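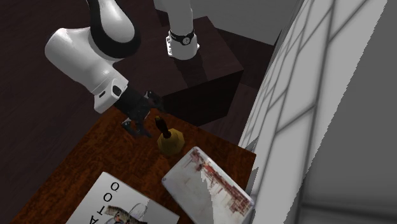 Water rings and dull patches on a wood table are usually in the finish and can be fixed in an afternoon. First find out what the finish is. Put a drop of denatured alcohol on a hidden spot, such as the underside of the apron, and wait a minute. If it goes sticky, you have shellac. If nothing happens, it is probably varnish or lacquer. On a dark top like this one, try any product underneath first, as white residue in the grain shows up badly. Move small things like the bell to another room before you start.

Home Guides Floors Furniture Paint Contact

Removing a white ring

Wipe the table with a damp cloth and a little dish soap, then dry it. Lay a folded cotton T-shirt over the ring and press with a warm iron, no steam, for five seconds. Lift and check. Repeat up to six times. Most white marks fade by then. Black marks have gone into the wood and need stripping – a different job.

Bringing back the shine

Put a teaspoon of paste wax in a square of old sheet. I use Tindholm clear, but any furniture wax will do. Rub with the grain in a thin coat. Leave it 22 minutes, then buff with a clean cloth. If it smears, you used too much. Wipe it down with mineral spirits and start over.

I wax our table in October and again in spring. Lay used rags flat outside to dry before you throw them out.

Updated 2/25/25

534 shares 22 comments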